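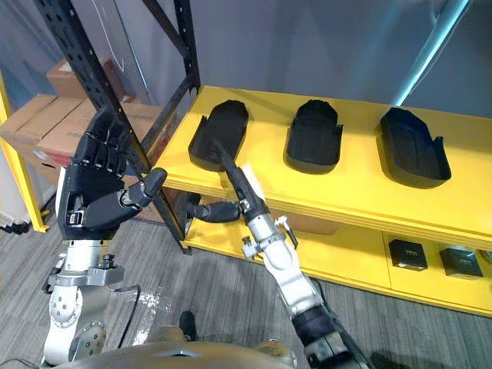
Thread: Insole-shaped trays, worth keeping or bin them?

Posted in: Sheds, Workshops & Storage

tallowwood_ted
Morning all. Finally got the yellow shelving unit where I want it and put three of the black trays along the top, the ones shaped like a shoe sole. I do a bit of shoe repair on the side (mostly work boots, the odd pair of school shoes in January) and these came in a job lot from a bloke closing up in Stovham. Paid 20 bucks for the lot, which I'm pretty happy with!

What I can't decide is whether they stay up top or go on the lower level and I get my flat surface back. Also has anyone used this shape for anything? The one on the right has a faint outline of a foot in the bottom and a little raised tab on the rim.

pegboard_mum
Oh I love that yellow. Is it the Garkov one? We had the grey version in the laundry for years and it held up to three kids climbing it.

Keep the trays up top I reckon. If they go below you'll forget you own them. Ask me how I know (there's a box of curtain rings under my bench older than my dog).

tallowwood_ted
No idea on the make sorry, the sticker was long gone when I got it. Colour sold me. Everything else in my shed is brown.

riveter62
Going to disagree with the above. Top of a unit is working space. I'd put the trays down where those two little black boxes are and shift the boxes somewhere else altogether. You want somewhere to plonk a boot down with glue on it and you've gone and filled it with trays.

As for the shape, a sole-shaped tray is good for holding one insole flat and that's it. Try putting tacks in it and you'll be chasing them out of the toe end with a fingernail forever.

pegboard_mum
He's got three trays up there riveter, not a dinner service. They're nicely spaced too.

riveter62
It starts with three.

coppertop_jan
Ted, I'd guess they're for keeping insoles in shape while the adhesive goes off. I used to do something similar with Sundqvist cork sheet, cut it a touch big, pressed it in, left it overnight with a bag of rice on top. Worked a treat on the larger sizes, less so on kids' ones. No idea if yours were made for that but the foot outline makes me think somebody had insoles in mind.

The middle one's got a notch in the side wall, hasn't it? Might be a thumb notch for lifting the thing out. Or it copped a knock at some point, hard to tell from here.

tallowwood_ted
Jan that's really useful, thank you. I ran my finger along the notch and it feels too clean for a knock, so I'm going with thumb notch. I'll try the rice thing this arvo, I've got a pair of size 11s waiting.

lowtide
Bit of a different view, I'd sell them. I paid silly money for Lidska moulds in July and yours look a similar idea. There'd be someone on here who'd give you double what you paid.

coppertop_jan
Don't sell them before you've tried them!

riveter62
Sell them, and get your shelf back. Two birds.

tallowwood_ted
Not selling, sorry lowtide. Although if there are more at the bottom of the job lot I'll give you a yell. Haven't got through the whole carton yet and it's mostly laces. Must be 100 pairs, all the same shade of tan.

pegboard_mum
I'll take some tan laces if you're posting!

tallowwood_ted
PM me your address. Trays are staying up top for now, riveter can come round and be cross about it in person.

riveter62
Put the kettle on then. And get some non-slip matting under them, that flat top will send them skating the first time you bump it.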